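Old office tower as a home file server, worth the power bill?

cktsai
Posted in Home Storage, May

I picked up a used business tower from an office clearout in Deltasstead. I want to put our family photos and scanned papers on it, 430 GB at the moment, and stop relying on a pile of USB sticks. It came with a 1 TB hard disk. My brother-in-law says I should buy a two-bay box instead and stop fooling around. I don't need video streaming or remote access. Two people will use it, mostly in the evening.

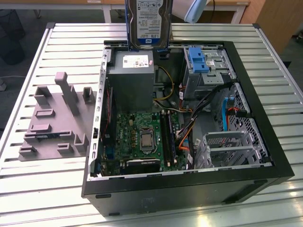
Main questions are power use and noise. It would live in the hall closet, next to the router. Also, should I trust the disk that came with it?

shewit_t

Don't trust the disk until you've read its SMART data. Look at reallocated sectors and pending sectors first, then power-on hours. If pending is anything but zero, don't use it for photos. If it's clean, run a full surface test overnight and look again.

And one disk is one copy. Keep a second one somewhere else.

Antwi_MA

I'd side with the brother-in-law. I ran an old tower for 5 years and it was fine, but it pulled far more at idle than the small box I have now. Where I live that adds up. The tower also heated the closet enough that I had to leave the door open.

shewit_t

Depends what you pay per kWh, and how many hours it's on. He said evenings only. Set it to sleep at midnight and wake at 5 p.m. and the difference is small. A new two-bay box without disks costs more than he'd save for years.

Antwi_MA

Scheduled wake never worked right on mine. It came up when it felt like it. I wouldn't build a plan on that.
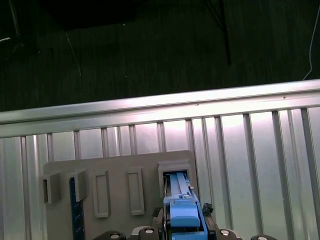
chie.n

Wake timers are a BIOS setting on most office machines, look under power management. Mine has been reliable. Update the BIOS before you judge it.

For noise, put the disk on rubber washers if the cage allows it. The closet door will do the rest.

cktsai

Thanks. I checked SMART last night. Reallocated 0, pending 0, power-on hours 2343. That seems low for an office machine.

shewit_t

Low, but believable if it was a spare. Run the surface test anyway.

kong_cj

What file system are you planning? If you only have one disk, keep it simple. ext4 and a nightly rsync to a USB drive. People will tell you to use ZFS.

Antwi_MA

I will tell him to use ZFS. Checksums matter for photos. You won't notice a bad file until you open it ten years later.

kong_cj

With one disk it can tell you a file is bad but it can't fix it unless you've set copies=2. He'd still be going to the backup.

cktsai

Going with ext4 for now. Surface test is at 61 percent, will post the result when it's done.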